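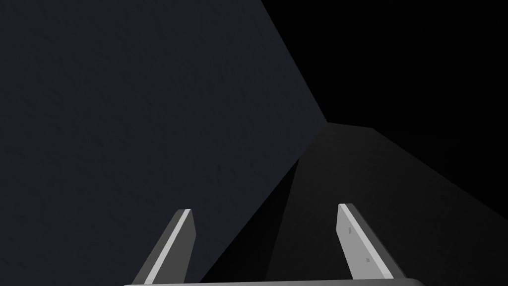
Progress report, simulation kit evaluation
Submitted 4/2/20
For: the program manager, Plaltlow fund

You asked in December whether the Nilta kit was worth the second half of the money. The short answer is yes, with grumbling. The longer answer is below, as the grant agreement requires one.

What we bought. Nilta sells a simulated two-arm robot, a set of furnished rooms for it to work in, and a stock of household objects. The brochure says a new user will be running "within the hour." We were running within 10 working days, which the vendor's help desk described as a very good result. Most of that time went to the license server, a piece of software whose main job is to doubt us.

What we have done. As of this report we have logged 291 trial runs across 20 room layouts. The target for the period was 200, so please enjoy this paragraph, as it is the only one in which we are ahead of schedule. Every run records the views from the robot along with arm positions and gripper commands. Storage is filling faster than budgeted and we will come back to that under costs, in a small voice.

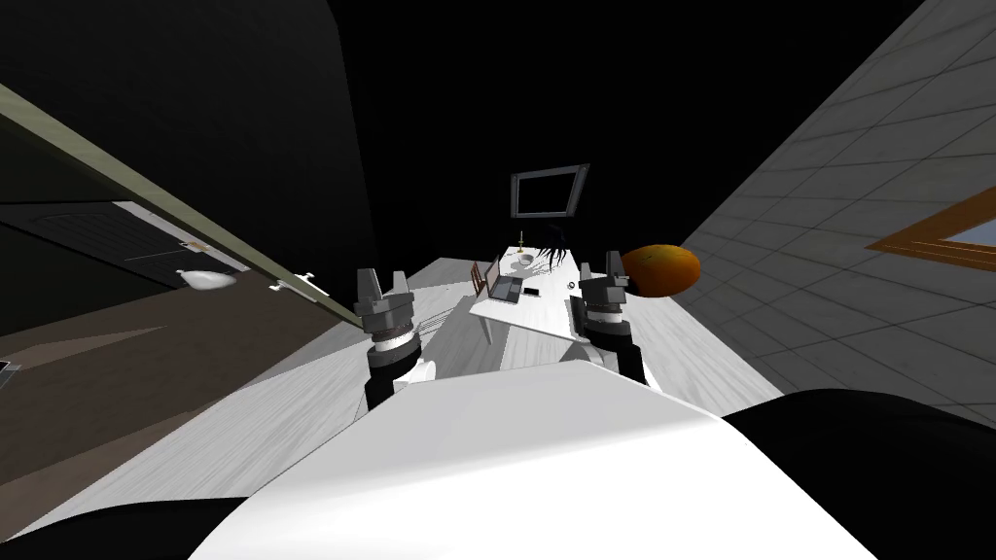

Georgiev Applied Robotics Group, Kit Evaluation Team

The room with the white table and the open laptop is one of the fuller layouts. It has a phone, a small white bowl and a candlestick on the same tabletop, and a chair behind, so an arm has plenty to bump into. It also has fruit. The orange-brown one by the right gripper is in midair, and loose objects are where we have spent most of our debugging time. Nilta's manual covers the subject in a single sentence, and the sentence is "Adjust as needed."

Lighting is our other complaint. The default settings leave walls and ceilings close to black in some rooms, and the view from behind the fingers can be darker still. A person can guess what those big dark planes are. Our detection software does not guess, it just reports nothing and moves on to lunch. We have asked Nilta for a brightness control and have been given a ticket number.

Compared with Rodivlow. We tried the rival kit on a trial license. Its rooms load faster and its manual has an index. It also charges separately for the second arm, a pricing idea we hope does not spread.

Costs. Licenses are on budget. Storage is over, and we propose covering it from the travel line, which has gone untouched because the robot lives in a computer and so, increasingly, do we.

Next period. Rerun the darker layouts once the lighting is sorted out, finish the loose-object tests, and send you the run logs in a format that opens. We would also like a decision on the license renewal before the current one lapses, as the server will certainly notice.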